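Still no curtains. Month four in the new place and the bedroom window has a bedsheet on it, held up by thumbtacks, and the people across the street have been very nice about it.

So. Update on the Great Window Situation, quick because I have to leave in twenty minutes.

I measured the window wrong. Twice. First time I measured the glass and forgot the trim. Second time I got the trim but wrote the number down on the back of a receipt and then threw out the receipt. Third time is taped to the fridge and is not moving until the rod is up.

The rod. I wanted the Gevholm one, the plain black one with the flat ends. Went to the store at 8 in the morning like a crazy person and they had the brackets but no rods. A whole wall of brackets. Bought the brackets anyway. Then ordered a rod online from Quansah, which says it fits most standard brackets, and it does not fit these brackets. It slides around in there. I put a bit of felt in the cup and it stopped rattling, so thats where we are.

Fabric next. I've had samples all over the bed for two weeks:

Sondiditz linen blend in oatmeal. Lovely. Wrinkles if you look at it. You'd have to steam it every time you opened the window.

Sondiditz again, the heavier one, in a green they call moss. More like pea soup after dark under my lamp. In daylight I love it. I'm mostly in that room after dark.

Gritodura blackout, in white. Feels like a shower curtain. Blocks everything though, and the streetlight is RIGHT there.

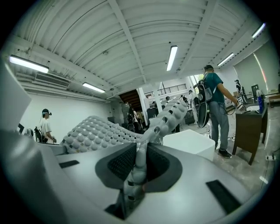

Go with the blackout but hang it behind the linen on a double rod, was the advice from Quansah's help line when I called to complain about the brackets, and you can get the cheaper blackout that way since it never shows from the room. Also that I should hang the whole thing higher, almost to the ceiling, and let it run wider than the trim on both sides so the window looks bigger. I had called to yell a little and ended up taking notes.

Which means a double bracket. Which means the Gevholm ones go back, and I've already put holes in the wall for the left one. Spackle is on the list now.

Money so far, for the ones who asked last time. The budget was 500 for the bedroom, all of it, including a lamp. Two linen panels plus two blackout panels plus the double rod comes to 560 and there is no lamp in that number. I could go shorter on the panels and save a bit but I hate curtains that stop above the floor, they look like pants that shrunk. Maybe I hem the old blackout ones from the apartment. They're a weird length and kind of a tan color but if they're in back, who cares. Have to find them first – there are still 19 boxes in the garage and I labeled most of them "misc".

The lamp can wait. I've got the clip-on one from my desk and it does the job if you aim it at the wall.

Oh and the color. Oatmeal. I went back and forth and back again and the green sample is going to be a pillow cover. A small one, the sample is not very big. I'll steam the linen once when it goes up and then pretend I like the relaxed look.

Panels take until February to get here becuase apparently they're cut to order. So the bedsheet stays up. I did wash it.

Next post is either the hallway paint or me on a ladder swearing at drywall anchors. If anybody has used the double brackets in old plaster tell me what size screws, the ones in the bag look tiny.

Ok, late. Bye.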